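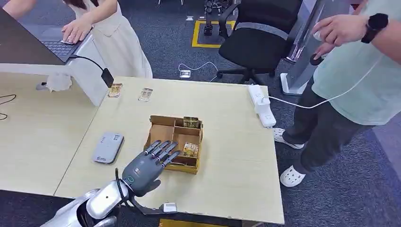
4. Evaluation of the Flurus Hand Kit

4.1 Hardware under review

The Flurus kit is sold by Brulov as an add-on for light robot arms. It consists of a five-fingered hand, a wrist adapter, one cable for power and data, and a software package that runs on a laptop. We bought the kit at list price and had no contact with the maker beyond the normal support channel. The software was the release of March 30, 2018, and we did not update it during the tests.

Figure 3 (top of this section) shows the hand on the arm at our sorting station. The palm faces down, the four fingers are straight and slightly spread over the left compartments of a divided cardboard tray, and the thumb is tucked under them. Two small packages are in the compartments on the right. The black cable loops out at the wrist and runs down along the arm. We come back to this loop in Section 4.4.

4.2 Task

The task was to move small retail packages between the table top and the tray. We chose it because it is close to what a small shop would ask of such a kit: light goods, printed wrappers, no fixed orientation. The tray is corrugated cardboard with low walls, and its top edges are taped. We used cardboard on purpose. A hard plastic tray lets the fingers lean on the dividers without moving them, and this hides small errors in height. Cardboard gives way, and a bad approach shows up at once in the logs as a shifted tray.

Each trial began with the hand open. The operator picked the target package and compartment from a list on the laptop and started the motion. A trial counted as a success if the package ended up inside the chosen compartment and the tray had not moved by more than half the width of a divider wall. Packages that landed on top of a divider were counted as failures even when they later slid in.

4.3 Results

We ran 484 trials in July, split between upright packages and packages lying flat. Upright packages gave little trouble. The fingers close from both sides, the thumb comes up last, and the grip holds through the lift. Flat packages were harder. With the default settings the fingertips often touched the table before they had closed far enough, and the controller then stopped the motion and reported a contact fault. Lowering the approach speed to 20 percent of the maximum removed most of these faults, at the cost of a longer cycle.

We also compared the kit with the Draser two-finger gripper, which we had used in earlier work. The Draser was faster on upright packages and simpler to set up. It could not pick up flat packets from the bare table without a ramp or a raised edge. The Flurus hand could, although not every time.

4.4 Setup and daily use

Mounting the hand took 42 minutes the first time, most of it spent on the wrist adapter. The printed guide skips the step where the arm's payload value is changed, and with the old value the arm sagged a little at full reach. Khalil Kassab found the right field in the settings menu. We suggest that buyers set this value before the first motion.

The cable is our main complaint. It leaves the wrist in a wide loop, and when the wrist turns past its middle position the loop can swing toward the work. The kit includes no clips. Aoun, a reseller, offers a sleeve that holds the cable against the arm, but we did not test it.

Calibration has to be repeated after every power cycle. It is short and needs no tools, but the hand must be clear of the tray — the fingers open and close fully during the routine. The software gives no warning of this.

4.5 Limits of the test

All trials used one hand, one arm and one tray design. The packages were light, and none weighed more than 100 grams. We did not measure wear on the fingertips, and we cannot say how the kit performs over a full working shift.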